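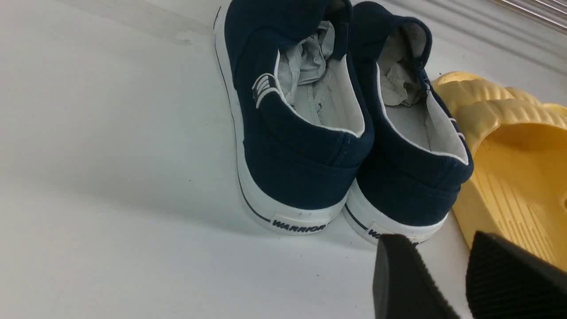 Small Homes, Week 3: The Entry
Handout, 23 February 2018

Last week we stopped at the front door of the Cetura block, which is a shame, as the next few feet are my favorite part of the whole building! Cetura was finished in 1964, and its smallest apartment is 49 square meters. Even so, the architects gave a generous strip of it to a proper hall. Look at the plan again and find the line where the floor changes from tile to wood. Everything on the tile side belongs to the street: coats, umbrellas, mail, muddy shoes.
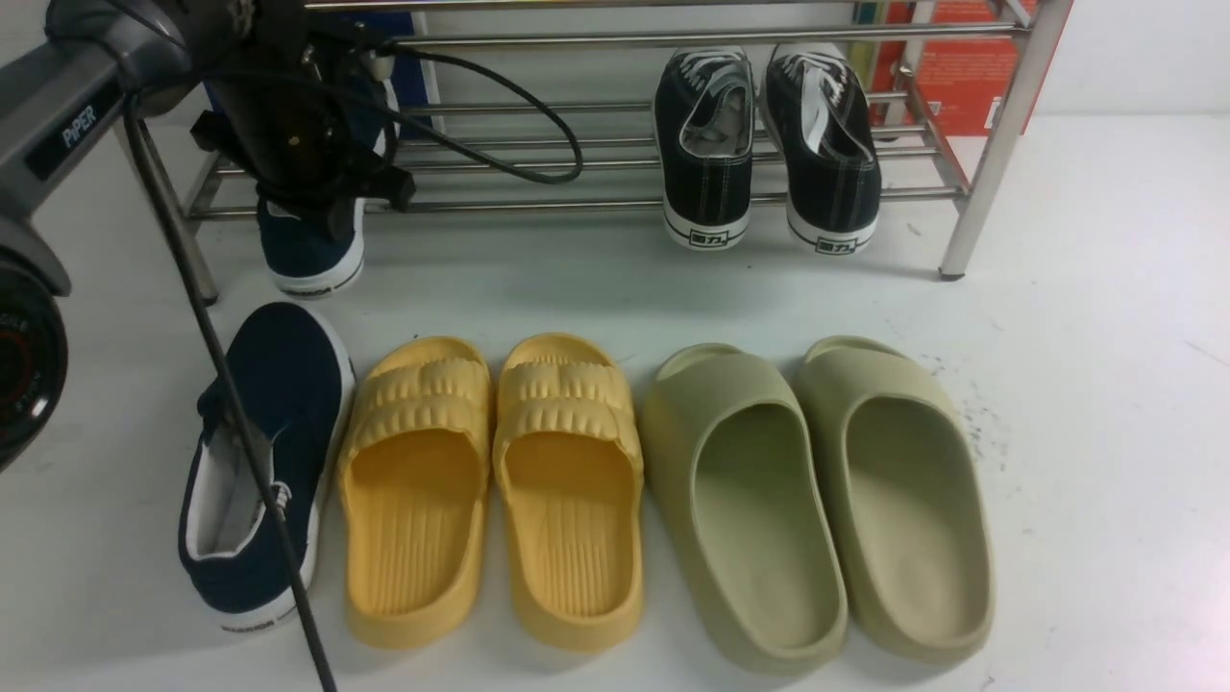
Compare the Grisska plan, drawn for the same size of household. The door opens straight into the living room, and the family has to invent an entry with a mat and whatever furniture will fit. People are very good at this. In the January home visits we saw a bench, a curtain on a rail, a bookcase turned sideways -- all of them doing the work of a missing wall. 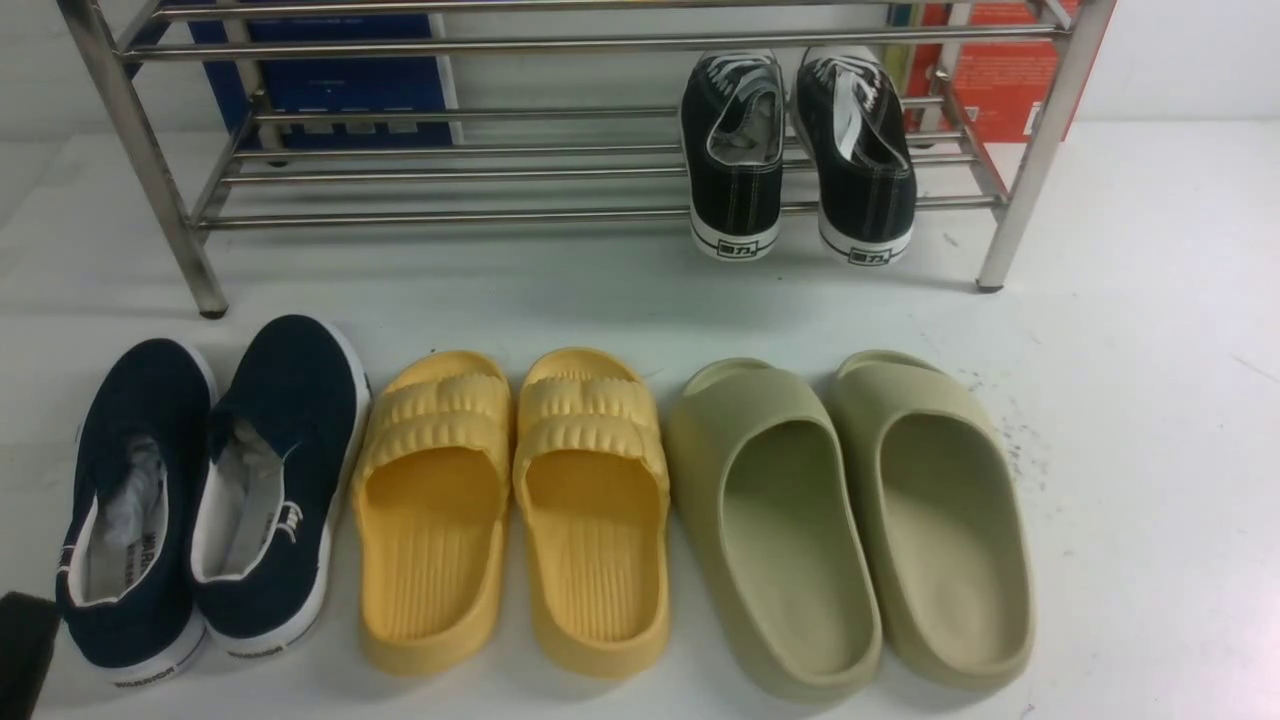

Virgilio Dalisay: I grew up in a Grisska type and we never missed the hall. You could see who had come in from the kitchen, and my grandmother liked it that way. On paper it looks like a mistake, but I'd keep it.

I love this objection and want us to spend real time on it. Privacy and company pull on the same small patch of floor, and the Tallance reading (chapter 3) comes down hard on one side. Does it win you over?

For Friday: measure an entry you use every day. Draw it at 1:20 with the door swing, and mark any spot where the clear width drops below 100 cm. Then draw where things really end up when people get home -- bags, keys, wet coats, the lot. 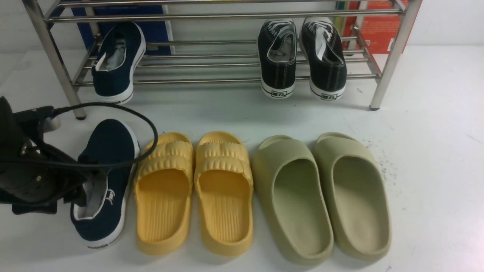
Bujar Hodžić

Office hours are in the Jacobs building after class. Bring your drawings, even the rough ones!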